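How do you fold basketball shorts so they stay folded?

Laundry & Closets > Folding and storing

Randa Hourani
Posted in March

Hi everybody, long-time reader and first-time poster, so be gentle with me! I have a son who lives in basketball shorts. School, practice, bed, church if I don't catch him. I do not mind washing them, I really don't, but folding them is making me crazy. The fabric is so slippery that by the time I get a stack from the couch to his dresser it has slid apart, and then he goes digging for one pair in the morning and the whole drawer is a salad.

I fold everything on the couch in the evening with the TV on (no dining table in this apartment, before anyone suggests it). T-shirts behave fine there. Towels behave fine. The shorts just sort of pour off the cushion – you get one leg flat and the other one goes its own way. The worst are the baggy ones with the wide trim, where the trim wants to lie straight and the rest of the fabric bunches up under it.

I have tried folding them in half and in half again, and I've tried rolling them, and the rolls come undone. My sister told me to iron them first and I laughed at her, but maybe she's right? The label on one pair says not to and the others are so faded I can't read them. The drawer is a deep one in an old Boren dresser, and I'd love for them to stand up in a row so he can see what he has. Also, do you start from the waist or from the legs? I have been doing it both ways depending on my mood.

Thank you in advance from a tired mom!

3 replies, sorted by most helpful

Sultana

Oh, I know this problem so well, we're a basketball house too! Please don't iron them. Most of these are polyester and a hot iron can leave a shiny patch or worse. If they come out of the dryer wrinkled, give them a shake and hang them over a chair for a bit, the creases mostly drop out by themselves.

What fixed it for me was picking them up differently. I used to grab them by the middle and then fight with the legs. Now I go for the trim, because it gives you a straight line to work from, and I let everything else hang down before I lay it on the couch. My son's red pair is a good one to practice on, white trim, the 23 printed near the edge, so you can always tell which way you've got them turned. When I pinch the white band it pulls nice and tight and the red part just sags into folds underneath, and those you can smooth out with your free hand once it's down.

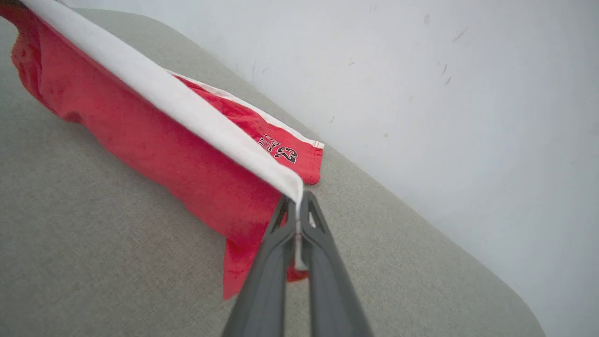 My folding method, start to finish

Hold the shorts up by the waistband, one hand at each side, and give them one good snap.

Lay one leg right on top of the other so the side seams meet. The crotch will stick out in a little triangle. Fold that triangle in so you have a plain long rectangle.

Smooth it with the side of your hand from the waist down to the hem and push the air out. Slippery fabric traps a lot of it!

Now start at the hem (so that answers your last question, legs first for me) and fold up to just below the waistband. Fold in half again the same way, and then tuck the whole packet inside the waistband like you're closing an envelope. The elastic holds it shut. You can toss it across the room and it will land folded, my kids have tested this thoroughly.

They'll stand up in the drawer if you pack them fairly snug. If there's a gap, put a shoebox at the end of the row and keep his socks in it.

Promach

Just roll them. Works fine for me. Rubber band if they come undone.

Zostden

Sultana's waistband tuck is the way to go, I'd only add two things. Skip the fabric softener on athletic stuff, it makes it even slicker and the sweat smell hangs on. And turn anything with printed numbers or letters inside out before you wash it, then right side out again before folding. Mine were peeling until I started doing that.

Rubber bands leave dents in the fabric, by the way. I did that for one whole season and every pair had a waist in the wrong place.

If the couch cushion is too squishy, lay a bath towel over it first – the shorts grip the towel and quit sliding. A big cutting board on your lap works too, as long as it's a clean one.

Comment from Randa Hourani

The envelope thing!! I did four pairs tonight with a towel under them and they're standing up in the drawer like little books. One very stretched-out pair won't hold the tuck, the elastic is shot, so that one is going to be pajamas. Thank you Sultana, and Zostden, I'm putting the softener back under the sink.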